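Conditioning Cut Tulips and Choosing a Vase for Them

Tulips keep growing after they are cut. A stem can gain an inch or more in the vase, and it bends toward the strongest light while it does so. Most complaints about tulips flopping over come down to skipped conditioning or a vase that is the wrong height for the stem.

What you need

Sharp knife or floral snips
Clean bucket, at least 10 inches deep
Plain paper (kraft or newsprint)
Cold tap water
Clean vase

Step 1. Strip and cut

Remove any leaf that would sit below the water line. Leave the upper leaves on. Cut half an inch from the base of each stem at a slight angle. If the base is white, cut up to the green part, where the stem takes up water more readily.

Step 2. Wrap and soak

Lay the stems on the paper with the heads level and roll them into a firm cone. The paper should cover the blooms and the top two thirds of the stems. Stand the cone upright in 4 inches of cold water, in a dark room, for two hours. Badly wilted stems can be left overnight.

Step 3. Match the vase to the stem

The vase should be half the height of the finished arrangement. Neck width matters more than body width. A narrow neck holds one or two stems upright without support. A wide mouth lets them fall outward and needs more stems to fill it. 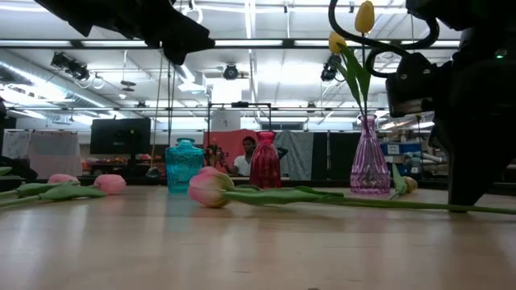

Glass needs washing between uses even when it looks clean. Fill it with hot water and a spoonful of baking soda, leave it for twenty minutes, scrub with a bottle brush and rinse twice. Ribbed or molded glass with a smooth interior cleans up as easily as plain glass. If the pattern carries through to the inside, work the brush along it.

Step 4. Fill

Use 3 inches of cold water. Tulips do poorly in deep water, and the stems soften where they are submerged. Top up daily and change the water completely every second day, recutting the stems each time.

Step 5. Place

Keep the vase away from direct sun, radiators and ripening fruit. A room at 68 degrees or cooler is suitable. Give the vase a quarter turn each morning to even out the bending.

Do not put fresh daffodils in the same water. Their sap shortens the life of tulips. Condition daffodils alone for 12 hours first, and do not recut them afterward.
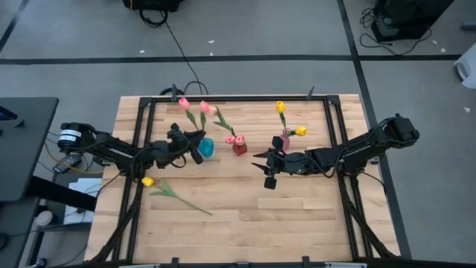
Page 68

Troubleshooting

Heads droop on the first day: air is trapped in the stem. Recut and repeat Step 2.

Blooms open flat: the room is too warm. Move the vase somewhere cooler at night.

Cloudy water: discard it, wash the vase and recut all stems.

Leaves turn yellow before the petals drop: remove them at the stem. The flower is not affected.

Text by Xuelian Ren. Stem tests by Wanting Pan.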